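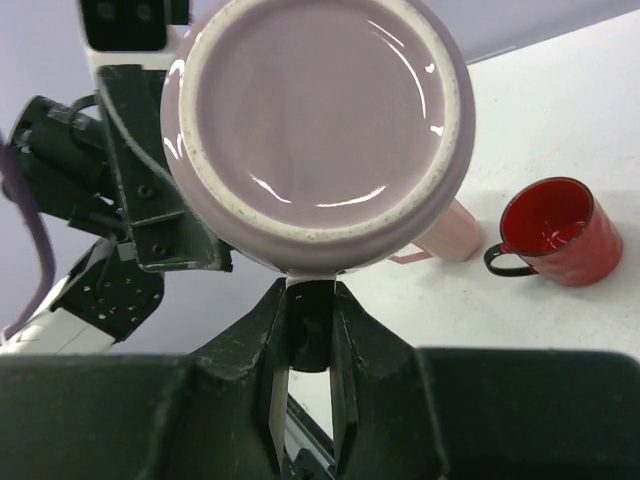 Chapter 5
Looking After the Gripper

My first real job at Sarberg was keeping a two-armed tabletop cell running, and I learned most of what's in this chapter by getting it wrong. I'd read plenty about motion planning by then. I had never once wiped down a fingertip! Ye-seo Gil, who had the bench next to mine, handed me a rag and a hex key on my first morning and told me to start at the wrist and work outward, and I still do it in that order.

So we'll start at the wrist too. We'll check the mounting bolts, then the cables (bend the joint by hand, power off, and watch where the slack goes), then the fingers themselves. Fingers take the most abuse. A smooth, glazed mug will slide right out of a pair of dirty pads, and you can lose a whole afternoon blaming the software — I did, at least twice.

After that come the two jobs people put off: zeroing the gripper opening and checking the wrist camera after it's been bumped. Section 5.2 covers both, using the log sheets we kept on the Taldale cell. Have a notebook handy and write down the opening before you loosen anything. You'll want that number later.

5.1 Before You Touch Anything

Park both arms, cut the power, and wait for the joints to settle.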